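Subject: Re: [solledby-lab] Gripper order before the March quote lapses
Date: 25 May 2026

Nikola Ivanov wrote:
> Gelmont will do six pairs of the hand-held grippers for 3,480, cables
> extra. Do we want six? And is there anything left for tables?

The March quote lapsed in March, Nikola, but Gelmont seems too polite to mention it.

I'd take the six. Cables extra is how they got us last time, 68 apiece, and we bought them anyway, so put them on the same line and let Yap sign it once. Tables can wait for the fall budget. The cup and rack task runs fine on what we own:
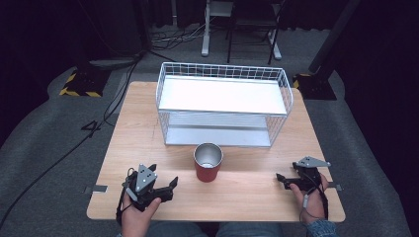
Yap writes that she'll sign for four pairs now and two after the Gunholm invoice clears, and that she wants spare jaws quoted separately this time.

Fine by me. Can you ask Gelmont if four still gets us the price for six? Ask nicely, and leave out the word March.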